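Hands at the Belt
By Hatem Bouzid
1 Dec 2018

The suction cup loses its first part before I've gotten my coat off. It comes down on a white square block, lands squarely on the big round hole in the middle, hisses at nothing and goes back up empty. On the next try the camera gives the arm a better spot, a little way in from one corner, and up comes the block, tilting like a tray carried by a nervous waiter. I've been in the lab at Kalstead for maybe a minute and I'm already having a great time.

The people here have spent most of the year on a question that sounds small. If you have one belt, one kind of bin and a steady supply of awkward parts, what should go on the end of the arm? They've bolted up just about everything they could buy, borrow or machine, and they let me stand next to it (with safety glasses on) and ask rude questions.

The parts are what make it fun. A plain cube would be too easy, and every gripper on the market can lift a plain cube. The block with the hole has become the house favorite because it picks on everybody in a different way. Suction hates the hole. A two-jaw gripper can take it by the sides, but it needs room on both sides to get down there, and if another block is touching, that room is gone. Or the jaws can go inside the hole and push outward, a lovely trick that works until the block has slid a bit farther than the camera thought.

The two-jaw gripper is a Horrocks, electric, with rubber pads that somebody has trimmed with a box cutter. I expected to find it dull. Then I watched it for half an hour and came away a fan! It does one thing, and it does it with a flat little click, over and over, and when it misses it misses in a way you can understand. The jaws closed too early, or they closed on air, or they came down on top of the part. You look at the log, change one number and run it again. Anyone building a first cell at home or in a school shop should start with something like it and be happy.

Suction is faster when the part suits it. On flat lids it made the Horrocks look sleepy. Swap in a smaller cup and the block with the hole stops being such a bully, though then the heavier parts start to swing, and you slow the arm down to stop the swinging, and there goes your speed. I asked whether they'd tried a cluster of little cups. They had. It's in a drawer.

And then there are the hands.

The Flundance hands come as a pair, left and right, four fingers and a thumb on each, and they're the reason people wander in from down the hall with their lunch. I'd seen plenty of robot hands on video and had filed them under "nice, but why." Standing next to a pair changes your mind a little. When both of them move in on one part, there's a tiny pause while the controller sorts out who is going where, and you find yourself leaning in to help.

What they're good at is the stuff around the grab. A jaw gripper that picks up a block slightly crooked is going to put it down slightly crooked. Two hands can square the part up on the way. They can push one block away from another before lifting it, with the side of a finger, the way you'd clear a space on a crowded desk. One afternoon a block got turned up on its edge against the side rail, and I assumed someone would hit the stop button. The left hand tipped it flat and the right one took it. There was some cheering, and I was part of it.

What they're bad at is everything the Horrocks finds easy. They're slow. They have many more joints to set up, and a finger that's a hair off its zero position in the morning will be a pest until lunch. Cables need looking after. When a grab fails you can spend a long time finding out which finger let go first, and then longer finding out why.

The lab's count for the whole comparison stands at 3114 picks, run in batches of 100 with a short batch left over, and 351 of those ended with the part somewhere it shouldn't be. I wanted to print a neat league table. The team asked me to hold off until they've split the misses by cause, and I see their point. A fair number belong to the camera. For a while in February the lights over the belt were throwing a glare on the parts, and every gripper had a bad week together. Blaming the fingers for that would be silly.

The camera, by the way, deserves its own article. They tried it fixed above the belt first, looking straight down, and it's a fine view right up to the moment an arm reaches in and blocks it. Moving it to the head, where it looks down past the hands much as you or I would, gave the hands a real lift. It did very little for the suction cup. If you're comparing grippers and you change the view halfway through, go back and run the early ones again. They had to, and it cost them a month.

The other thing I'd pass along is about controllers. Each gripper arrived with its own box and its own software, and at first each was tuned by whoever liked it best. The suction cup had a champion and the jaws didn't, and it showed. Now one person sets up all of them, on the same arm speed limits, and a second person runs the batch without being told what was changed. It's a simple fix, and it flipped two of the early results.

So which would I buy? For a line that sees the same part all day, the two-jaw Horrocks, and I'd spend the change on better lights. For mixed parts that show up at odd angles, I'd keep a very close eye on those hands. They aren't ready to take a shift at Diltley, where the lab hopes to place its first working cell, and the team is the first to say so. But I drove home thinking about that block tipped off its edge, and I've already asked when I can come back.

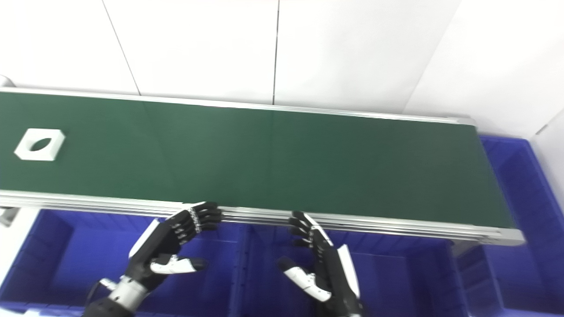

Kalstead Gripper Lab, Handling and Vision Team

Both hands up at the near rail, with the block with the hole on the green belt and the blue bins below. The team would like to hear from readers with awkward parts to spare, the odder the shape the better. Nothing sharp, please, and nothing that leaks.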